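About Udholm

Udholm is a small bedding and linen school, and we teach the things most of us were only ever half shown at home: how to make a bed properly, fold a fitted sheet so it stays folded, mend a seam, and look after cloth so it lasts. We love this stuff! Give us a pile of clean laundry and a big flat surface and we're happy for an afternoon.

How we started

The first classes ran in a spare room behind the Lindemann fabric shop, with 5 people around one bed and a kettle on the windowsill. Word got around, and by December we had outgrown the room twice. These days we teach some 200 people a year, and plenty of them come back with a sister or a roommate in tow.

What you'll learn

Our Mono course is the one most people begin with. You work with a single piece of plain cloth (usually black or white) and learn to spread it, square it, smooth it and fold it, over and over, until your hands know where the corners are. It sounds almost too simple, and then the first neat stack appears and everybody wants to do another.

After that comes Pusta, our evening class on whole beds: sheets, covers, pillowcases, and how to store the lot in a closet that's already full. It runs for 70 minutes and tends to go over, mostly thanks to the duvet covers.

Where we work

We do nearly all of our folding on the bed, same as you would at home. Patterned sheets are our favorite base, the busier and more colorful the better, as a plain dark cloth shows up beautifully on top and you can check your edges at a glance.
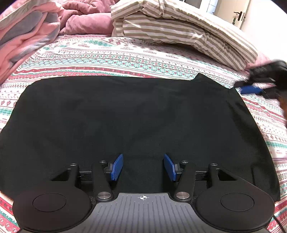

Come and see us

Classes hold up to 20 people, and beginners are welcome in all of them. Bring one sheet that drives you crazy. We have irons, thread, tea and lots of spare pillowcases, and the door opens at 6 p.m. for anyone who likes to chat before we start.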